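Search this site

Last updated 23 January 2021

The rules for putting a robot arm to work inside a computer run to 2 pages at Fulel, a repair and refit firm in Medville. Shahnaz Cassim wrote them in July, after the old set had grown to 101 separate lines.

"People had stopped reading it," she says. "They signed it and went back to the bench."

Her version starts with power. The machine being serviced is unplugged before it goes on the table, and the cord stays where the operator can see it. Grounding comes next, for the person and for the gripper. Memory modules wait in a fixture with known positions – never loose on the table – and the arm carries one at a time.

Force is the part Menaka Liyanage argues about most. She trains operators at Fulel and wants the limit set by trial on scrap boards, then locked. An arm that meets resistance must stop and ask for a person. It may not push harder.

Hijazi, a competitor across town, allows 2 more tries before the stop. Liyanage thinks that is how slots get cracked.

The Fulel rules also say that a module counts as installed only when a person has looked at the latches at both ends. Cassim has been asked to drop that line 4 times. It is still on the first page.

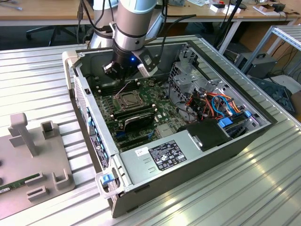
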